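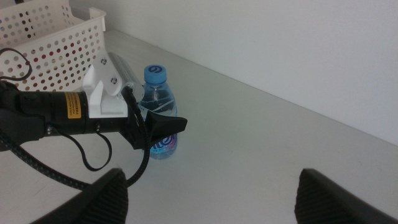 Almacenamiento doméstico: migración del NAS a discos de 4 TB

18 de noviembre de 2018

En agosto el servidor de casa llegó al 94 % de ocupación y empezó a fragmentar en serio. Es un Ziteo de cuatro bahías con tres discos en RAID 5 – la cuarta estaba libre – y un sistema de ficheros que nunca se pensó para crecer tanto. Había dos opciones: añadir un disco del mismo tamaño o sustituirlos todos.

Elegí la segunda. El procedimiento es conocido: retirar un disco, insertar el nuevo, esperar la reconstrucción y repetir. Cada reconstrucción tardó 20 horas con el servicio de copias parado. Con el servicio activo no quise ni medirlo.

Antes de tocar nada hice una copia completa en un disco externo y verifiqué las sumas SHA-256. De todos los ficheros comprobados fallaron 3, siempre los mismos, dentro de una carpeta de fotos escaneadas. El original ya estaba dañado. Los recuperé de una copia antigua hecha con Gamage, programa que dejé de usar por su formato propietario y que todavía hay que instalar para leer sus archivos.

La ampliación del volumen no es automática. El panel web muestra la capacidad nueva, pero el sistema de ficheros conserva la anterior hasta que se lanza resize2fs por SSH. El manual lo menciona en un apéndice.

Los discos viejos se quedan como copia fría, etiquetados por número de serie. Queda pendiente sustituir el ventilador trasero, que vibra a partir de 1.028 rpm, y revisar las tareas programadas, porque la de los domingos sigue apuntando a la ruta antigua.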